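Reference > Household > Table linens > Striped tablecloth

Striped tablecloth

A striped tablecloth is a cloth table covering with lines of color running along or across it. It is sold mostly for kitchens, porches and small side tables. Sellers claim that stripes hide stains and make a short table look longer. Neither claim has much behind it.

The Benberg mill is often credited with the first cheap striped cloths, though the only source is its own catalog, which lists 307 patterns and dates none of them. Cream or yellow grounds with thin colored lines are common on small tables, where the cloth also takes whatever gets put down on it, bottles and packages included.

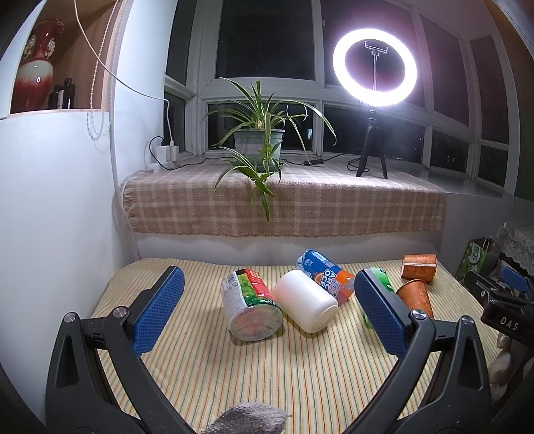

Baidoo wrote in to say that a cloth does nothing to stop a bottle on its side from rolling, and that anyone who has owned one knows it. The Romivberg sales leaflet says the reverse and offers no test. A heavier weave may help a little. Thin stripes, being only dye or yarn, can't.

Care labels usually allow washing at up to 60 degrees Celsius. The advice to iron along the stripe is repeated everywhere and explained nowhere.

Comments

burkberg_reader: Mine faded in 2 summers. So much for "colorfast."

tess: What about round corners? They hang better on a small table, I think.

plainweave: Hang better than what? I have 6 cloths and can't tell.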